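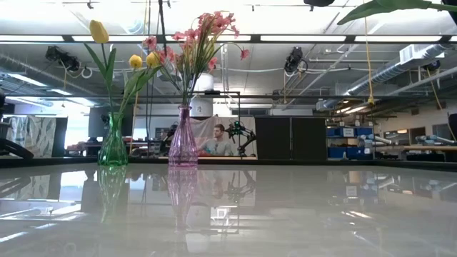
Kuver Display Team – Set-Up Guides

Reading time: 4 minutes

Section 3. Artificial flowers in glass vases

Use this section when you set out the two-vase arrangement from the Flirnden kit. It covers the yellow tulips, the pink sprays and the two colored glass vases, green and pink. Real flowers are in Section 5.

3.1 Before you start

1. Wipe the tabletop with a dry microfiber cloth. Glossy tops show every fingerprint, and they double them in the reflection.
2. Rinse both vases in lukewarm water and stand them upside down on a towel. Let them dry for 90 minutes.
3. Check the rim of each vase with a fingertip in a cotton glove. Set aside any vase with a chip and tag it for return to Horobets.

CAUTION: Do not use glass cleaner inside the tinted vases. It leaves a haze that is hard to get out of the narrow neck.

3.2 Laying out the stems

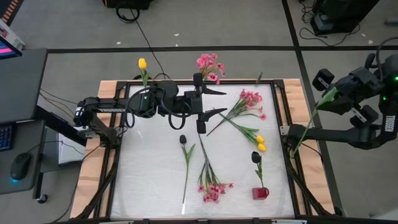 Lay the stems on a flat, pale surface before any of them go into glass. Straighten each one from the bottom up and open the leaves with your thumb. Keep each kind together and point the heads the same general way where you can. Yellow tulips that lie close together, one head just above the other, as they do on the white surface, should be eased apart before you lift them, or the leaves will catch. A branching pink spray laid across tulip stems comes off first. Lift it by the dark stem and leave the blossoms alone.

1. Bend the bottom 12 mm of each tulip stem slightly if the vase is wide at the base. The bend stops the stem from turning.
2. Shake out the sprays gently. Small blossoms that come off can be pushed back on without glue.
3. Steam flattened petals from at least 43 cm away, then let them cool.

NOTE: Flarkero sprays have a wire core. Bend them as often as you like, but don't cut them with scissors. Use side cutters.

3.3 Filling the vases 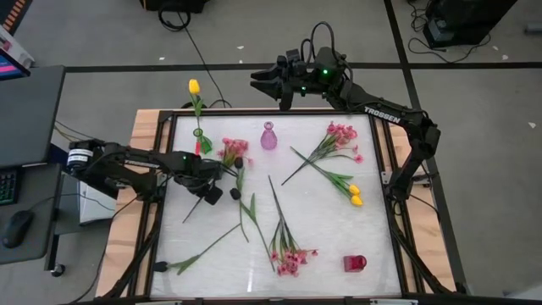 Work on one vase at a time and keep the other one well inside the edge of the table. Put the tulips in the green vase, leaves upward, and turn each stem until it rests against the glass. If the vase has to be laid down, keep a hand on it whenever a stem is already in the neck. A tulip reaching out past the table, like the one in the tilted green vase, is easily caught by a sleeve and will take the vase with it. The pinkish vase has the rounder body and a narrow neck, so feed the sprays in singly.

1. Stand the tallest tulip first. Set the other two lower, leaning toward the second vase.
2. Fan the pink sprays outward and let the thin ends droop to one side.
3. Move the vases a short distance apart. A little overlap between the two bunches is fine.
4. Step back and look from seated height. Adjust the leaves last.

NOTE: For tables near a door or a walkway, add 200 g of clear glass beads to each vase before the stems go in.

CAUTION: Never carry a filled vase by the neck.

Questions about replacement stems go to Halyna Sydorenko in the display office. Include the kit number from the lid of the box.

Revised 10/31/24

We use cookies to remember your settings and to see which pages are read. Accept all / Manage cookies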